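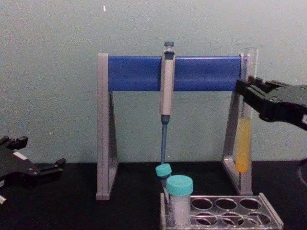 My town, Wakuvdale, charges $50 a year for the privilege of being told how to water my lawn. The advice arrives by mail in October, when the lawn is asleep. It asks for 420 gallons a week, a figure that assumes I own a meter, a calculator and a conscience. Some trades deserve that kind of exactness. A pipette hanging from its blue bar, tip pointed straight down at a small capped tube, has every right to be fussy about a drop. My hose has a kink in it and a dog who bites the end.

Radymyr Fedoruk, who writes the leaflet, is a decent man and answered my letter within five days. He explained that the figure was an average. I asked of what. He sent me another leaflet.

I would settle for advice my grandmother could have given: water when the grass looks sad, stop when your shoes get wet. It fits on a postcard, and the town can keep the change from my $50 and fix the hydrant on Holtar Street.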